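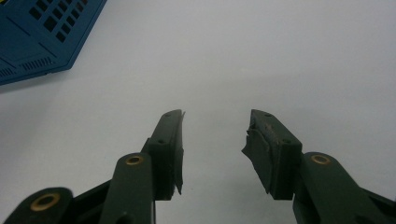
Attachment 1: the tabletop, pale grey and smooth

Ticket 370: new worktop looks two different colours
Status: open, waiting on supplier
Raised by: Victor Khaemba, Jukidthorpe workroom

Hello all, and thank you for being so patient with me on the phone this morning. The Alstead table went in at the start of May and we're very fond of it, but I keep seeing it as nearly white towards the top middle and a duller, cooler grey over on the right and along the near edge. I can't feel any difference with my hand, and Marinescu, who has better eyes than me, thinks it's only the light.

Tried so far:
- Wiped down with warm water and a drop of washing-up liquid, then dried with a tea towel. No change.
- Went over it again with the Pomix surface cleaner, left on for 2 minutes as the bottle says. Smelled lovely, no change.
- Turned the table end to end (quite a job, it's heavier than it looks!). The duller side stayed on my right, so Marinescu may well have a point.

Still to do: look at it at 8 in the evening with the blinds down and only the ceiling light on. I'll add a note once I've had a go. Could somebody also tell me if the top came from batch 23, as the delivery slip has got lost?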